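Setting an approach corridor for the wrist view in Platen

Platen plans in joint space by default, which works on an open bench and goes badly inside a computer case. This page covers the corridor planner, which keeps the fingers on a straight line for the last part of the move and hands over to visual servoing at the end. You need Platen 6 or later and a finished hand-eye calibration.

1. Open the cell file and set the planning group to wrist_tool. Leave the base group alone.

2. Mask the fingers. The gripper fills the bottom of the wrist view, and an unmasked finger is read as an obstacle at zero range. Run the mask tool with the gripper open, then again closed, and save the union of both.

3. Define the target. For a drive carrier the blue plastic is a good cue, as little else in the case has that hue at that size. Set a minimum blob area, or thin cables of a similar colour will get through.
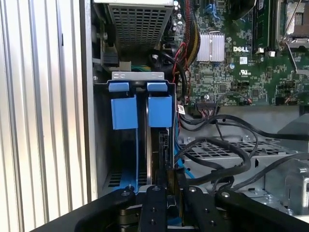

Negri wrote that a colour cue alone gave him false targets on blue SATA ports, and that he now restricts the search to a region tied to the drive cage. That is sound practice. Draw the region once in the cage frame and Platen will project it into each new view.

4. Set the corridor. Start with a radius of 13 mm and a length of 30 mm, measured back from the grasp point. A wider corridor plans faster but lets the fingers drift towards the cables.

5. Add loose cables as soft obstacles. Their shape changes between cases, so a fixed mesh is no use - take them from the depth map and inflate by 8 mm.

6. Run the plan in dry mode and read the log. "Corridor entry unreachable" nearly always means the wrist roll limit is too tight. Widen it before touching the radius.

Servo gain is set separately, under control/servo. Keep the default until the dry run passes with the case in both orientations.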